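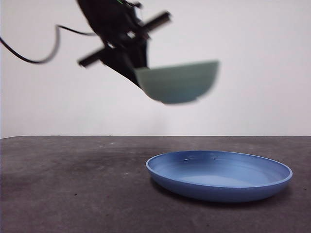

Dropped dishware on the Prudby cell: frequently asked questions

Last updated 16 March 2022

What is the fault?
The gripper on a Prudby cell can let go of a bowl or plate while the arm is moving. It happens most often on the fast transfer between pick and place. The arm carries on to the end of its path and logs the cycle as complete.

Which units are affected?
Cells fitted with the Delbridge finger bracket and running controller release 30 or earlier. The release number is on the start-up screen. Cells with the older Baren bracket are not affected.

What causes it?
Two things together. The bracket screws can work slack, which lets the finger open slightly under load. The controller checks grip force only once, right after the pick, so it misses any loss of grip after that. Cable strain was looked at early on and ruled out.

How many drops have been reported?
We have 31 reports on file, and 19 of them involved bowls. Bowls are held by one side of the wall and tend to swing when the arm changes direction.

Has anyone been hurt?
There is one report of a minor cut to the hand. The operator reached in to pick up broken pieces while the cell was paused. Pause does not remove power from the arm. Use the emergency stop and lock out the supply before reaching into the cell for any reason.

Can I keep using my cell?
Yes, at reduced speed and with plastic dishware only, until the repair is done. Do not run glass or ceramic. Keep the guard closed.

What should I check before each shift?
With the supply locked out, try to rock the finger by hand. If it moves at the bracket, leave the cell off and call us. Check that the gripper cable has slack through its full travel and is not rubbing.

What does the repair involve?
A technician replaces the screws, adds a locking plate and loads a new controller release that checks grip force throughout the move. Allow about two hours. Quote job code 2364 when you book.

Is there a charge?
No. Cells bought second-hand are covered too. If yours came through Cheng, book with their service desk.

My cell dropped something but I can't find an alarm in the log. Should I still report it?
Yes. The affected releases don't raise an alarm for this fault. Send us the cycle log and the serial number, and leave the bracket screws as you found them.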